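Ticket 1542
Opened by: Dindo Galang
Status: waiting on customer
Subject: Mesh Wi-Fi drops in the back bedroom every night

Hi again, me with the Wi-Fi thing. I went through the steps from your last message, so I'm dumping my notes in one place before I lose them.

Setup, in case a new person picks this up: Risance main router in the front hall, 2 Risance satellites, internet from Basstead on the middle plan. Everything was fine until August, when Basstead swapped the modem. Ever since then the back bedroom loses its connection in the evening, usually when my daughter is on a video call (of course!). Phones say "connected, no internet." Living room never has a problem.

What I've tried:

Restarted modem first, then router, then satellites, waiting for the solid light each time. Good for one evening, then right back to dropping.

Updated the firmware on all of it. The app told me I was current, but when I hit check again it found an update anyway, so maybe look into that.

Changed the 2.4 channel from auto to 11. Big improvement! The drops went from constant to maybe a couple a night. My neighbor's network is called Bajpai and it was sitting on the same channel as mine, strong as anything, so I think auto kept picking the worst possible spot.

Turned off the smart connect option. My old printer hated that and wouldn't come back until I re-entered the password, so I turned it on again.

Moved the back satellite off the floor behind the dresser and onto the shelf by the door. Signal in the app went up two bars. 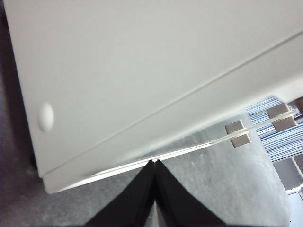 Then last night it dropped again at bedtime, and the log in the app had 21 lines in a row saying "backhaul lost, retrying." I copied them into the attachment. The front satellite had none of those, just the back one.

So my questions. Can the back satellite be told to talk straight to the main router and skip the front one? And is the modem also acting as a router? Basstead's phone line said no, but the lady at their Ploltdale store said all the new ones do that out of the box, and now I don't know who to believe.

I can run a cable if it comes to that, I'd just like to hear from you before I start drilling. Evenings are best for a call.

Dindo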